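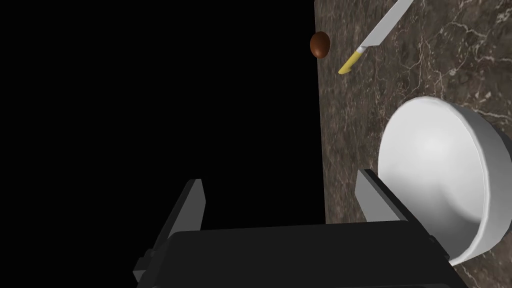
**Which book to start with on narrow gauge supply lines?**

Posted by Yaryna Tymoshchuk

I'm looking for a readable history of the light railways armies built behind the front in the First World War. My great-grandfather worked on one as a plate layer and left a few letters, but he mostly wrote about the food and his boots. I'd like to know how the lines were laid, what ran on them and how the loads got from the standard gauge railheads up to the guns.

I have a secondhand copy of Sydorenko's *Rails to the Guns*, all 337 pages of it, and I gave up in chapter 3. It's nearly all locomotive lists. Is there something better for a person who doesn't know much about engines? I don't mind paying for a used hardback, but I'd prefer one with maps.

**Vaughn Haverford**

Don't give up on Sydorenko yet. Skip chapters 3 through 8 and go straight to chapter 9, where he gets to the track gangs. He explains how the prefabricated sections were carried forward and bolted together, how the ground was drained, and what happened when a line was shelled overnight and had to be open again by morning. There are two fold-out maps at the back. Check that your copy still has them — they were often pulled out and sold separately.

If you still don't like it after that, try *The Sixty Centimeter Road*, from Bomusel. It's shorter and sticks to one sector, with a lot quoted from diaries. The author is weak on dates and there's no index, so keep a notebook handy. I wouldn't use it as a reference, but it reads well. The print run was only 1,000, so it may take a while to turn up. I got mine in January after most of a year looking.

For your great-grandfather, find out which company he was in before you buy anything else. The letters may have a unit number in the heading or on the envelope. Once you have that, look for the war diary. These are dry, but they often say where the men were working and how much track they put down.

**wokesetti**

I read the Bomusel one and thought it was ok. Bit slow at the start. The photos are printed too dark, you can't make out much in some of them

**Skedon**

Agree with Vaughn about chapter 9. One correction: the first printing of Sydorenko has one fold-out map and the second printing has two, so a copy with a single map isn't always missing anything. The printing is given on the back of the title page.

Your library may be able to borrow either book from another branch. Ask at the desk, as the older titles don't always show up in the online catalog.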